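Most arguments about teaching robots are about which is better, guiding the arm by hand or driving it from a remote rig. I have done both, and I think the argument skips a duller point: the person doing the showing matters more than the method.

Sorting is a good test. Bottles and cans go in the big cups, and whoever is at the controls has to decide how to approach each one. 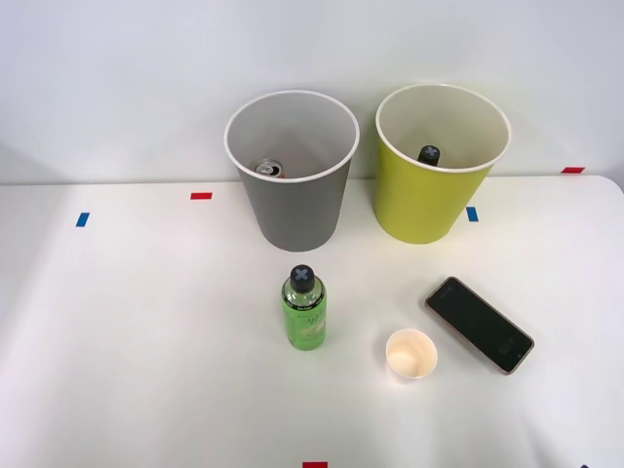 Is hand guiding easier to learn than remote control? For the first 5 minutes, and after that the gap closes fast.

At Holtmont we kept 293 demonstrations out of 700. The rest were hurried, or the operator changed their mind halfway. 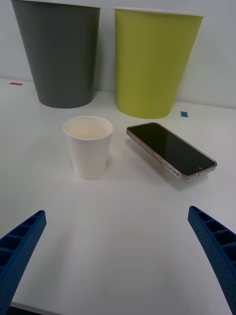

A hesitation gets copied like anything else. I would take 2 patient operators over a better rig - and I'd pay them properly, which Brastix never did.

Remote control does keep your own hands out of the way of the cameras. I count that in its favor.
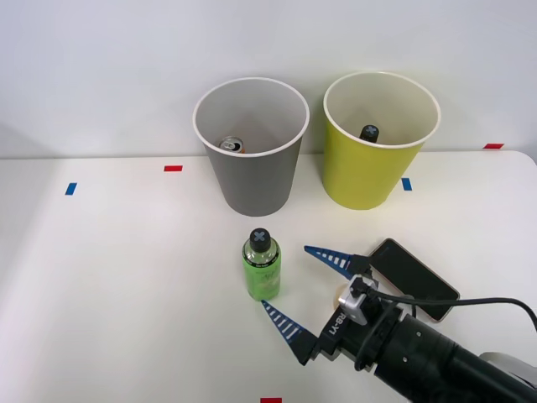 ## What I would change

Train the operators first. Buy the equipment later.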